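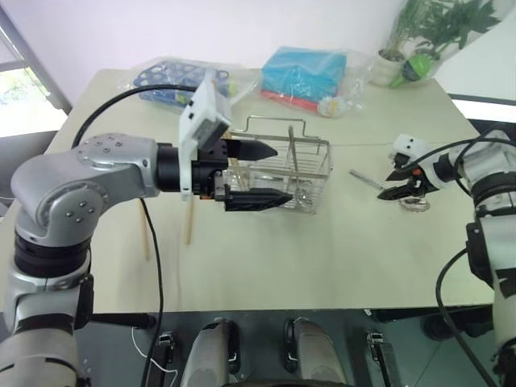 Attachment 1: wire basket with the handle up, blue rack still in its clear wrapping.

Ticket subject: Basket handle does not stay folded, also a question on the table cover
Opened by: Inês Meireles
Product: Caldeira wire basket, Pludberg table cover
Opened: 1/3/21
Status: Waiting for customer

Inês Meireles wrote:

Hello, I write about the order we received from Javham. I have two problems and I would like to solve them in one ticket, if this is allowed.

The first is the basket. The handle is supposed to fold down flat to the side, so that the basket can go on the shelf under another one. When I fold it, it stops before the end and comes back up by itself. I tried it 15 times this morning and it stayed down in eight of them. I did not bend anything and I did not use tools. When the basket is full the handle works well for carrying, so it is only the folding that I complain about.

The second is the cover. We put it on the table in February and there is still a line across the middle where it was folded in the box. We work with thin wooden sticks on this table and I want the surface to be flat, because a stick that I put down close to the line sometimes turns a little.

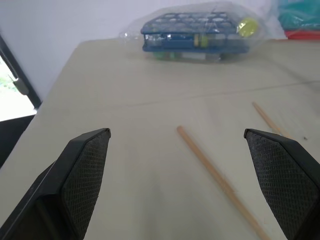
I already tried to leave heavy books on the line for one night. It became softer but it did not go away. I also turned the cover around, so that the other end was near the wall – no difference. I did not try heat, since the paper in the box says nothing about it and I am afraid to damage the cover.

The blue rack I have not opened yet. I would like to know first if I must send back the complete order or only the basket.

Imogen Pickering (Support, Hillthorpe) replied:

Hello Inês, thank you for the clear report. You only need to return the basket, and only if the step below does not help. You can open the rack.

Basket: hold the handle near one end, where it hooks onto the rim, and press that end gently inward. Then fold it down. Do the same at the other end. Sometimes one hook sits too far out and catches on the top wire.

Cover: please do not use an iron. Fill a bottle with warm water, not boiling, and roll it slowly along the line. Leave the cover flat overnight with nothing on it.

Inês Meireles wrote:

I did the basket first. The left hook was the problem, as you said. After pressing it I folded the handle 15 times again and it stayed down every time. I will keep the basket.

For the cover I used the bottle twice. The line is lower now, but I can still feel it with my finger at the right side. I will do it once more tonight and write the result here, so please leave the ticket open.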